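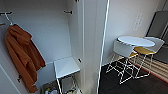 The Flinel is a hanging cage for raising butterflies and moths from egg to adult, made for people who want to watch the whole change at home and also photograph it. It folds flat when the season is over and opens again in one movement. A caterpillar is not a demanding guest, but the pupa needs a quiet place where nothing brushes against it, and most homes have fewer such places than we imagine. A wardrobe, for example, looks like a good choice, with its white walls and its dark corners, but a long rust-orange coat on a wire hanger comes down nearly to the floor of it, and each time the coat is taken out it would sweep over anything hanging beside it. Please hang the cage where no clothes or curtains pass.

What the cage is made of

The walls are a soft polyester net with a very fine opening, fine enough to keep out the small wasps that lay their eggs in caterpillars. Three sides are net. The fourth side is a clear window, and this window can be removed completely with a zipper, so you do not have to photograph through plastic at the important moment. The floor is a washable fabric tray in a light gray color. We tried a white floor in the first version and the customers told us that it made the camera choose a too dark exposure, so we changed it.

The roof is the part we worked on longest. Many caterpillars climb to the highest point before they become a pupa, and they attach themselves with a small pad of silk. On a smooth roof the silk does not hold well. The Flinel roof has a rough cotton net stretched tight on a wire ring, and the pupa hangs from it without moving when you open the door. The ring comes off, with the pupae on it, and can be placed on the Ukov stand (sold separately) for close pictures.

Size and weight

Diameter: 40 cm
Height when open: 65 cm
Height when folded: 3 cm
Weight: 334 g
Doors: 2, one large at the front and one small near the floor for changing the food plant
Hanging: one metal ring and one cord with a hook
Color of net: black or green

We recommend the black net for photography. It looks strange in the hand, but the eye and the lens both see through black net more easily than through green. The green one is chosen mostly by schools.

How many caterpillars

One cage is enough for up to 20 caterpillars of a small species, such as the small tortoiseshell. For swallowtails please keep fewer. They eat a lot in the last days, and if the food finishes they walk all over the net and disturb the ones which have already settled. If you find a chrysalis on the floor, do not glue it. Lay it on a piece of kitchen paper close to the wall of the cage, so that the adult can climb up the net when it comes out. An adult that cannot climb cannot open its wings properly, and after a few hours the damage stays.

Photographing the emergence

The question we receive most is how to know the time. In many species the shell of the chrysalis becomes clear on the last evening and you can see the wing pattern through it. Next morning, often between seven and ten o'clock, the adult comes out. The coming out itself takes only a minute or two, and the wings need much longer, so if you miss the first part there is still plenty to photograph.

Remove the window the evening before, and close the opening with the second net that comes in the box. In the morning you take away this net quietly. Use a tripod and daylight from the side. A flash is possible, but please keep the power low and put a sheet of thin paper in front of it. Do not touch the wings and do not blow on them to make them move.

Kevser Karaca used three Flinel cages on her balcony for one full summer while we were testing, and the sample pictures in our printed guide are from her. Her advice is to choose the background before anything else. She fixes a sheet of dull green card behind the cage, at arm's length, so that it goes soft in the picture.

Cleaning

Shake out the droppings every day through the small door. Between two broods, wash the whole cage by hand in warm water with a little plain soap, rinse it twice and let it dry in the sun. Never use insect spray in the room, and be careful with flea collars if you have a cat or a dog. Cut flowers from a shop can also carry poison on the leaves, so they are not suitable as food for the adults.

In the box

The cage with roof ring, the clear window, the second net, a cord with hook, a small bottle with a narrow neck for the food plant, and the guide, which was written by Nazmiye Gökçe. Caterpillars and eggs are not included. We do not sell live animals.

Spare parts

Roof rings, windows and floor trays can be ordered one by one. The Cikine feeder, a shallow dish with a sponge for sugar water, fits on the inside of the front door.

Delivery

The cages are sewn by Öztürkmen in a small workshop and we made 2000 of them for this season. The black version is in stock now. The green version will be ready in March.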